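Retour de vacances, en douceur

1/11/22

Chaque mois d'octobre, c'est pareil : je rentre de la mer et je garde du sable au fond des poches jusqu'à Noël. Cette fois, nous avions loué deux semaines à Grondumley, et je crois bien que je n'avais jamais aussi bien dormi ! 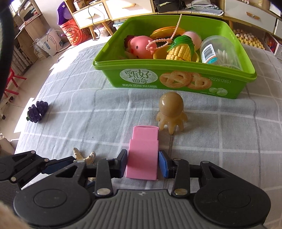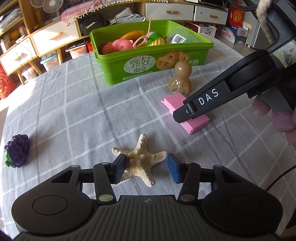 L'étoile de mer, sur les deux photos.

Le matin, je marchais jusqu'à la jetée — dix minutes à peine, sauf quand je m'arrêtais bavarder — puis je prenais un café très long en regardant rentrer les bateaux. Il me manque déjà, ce café.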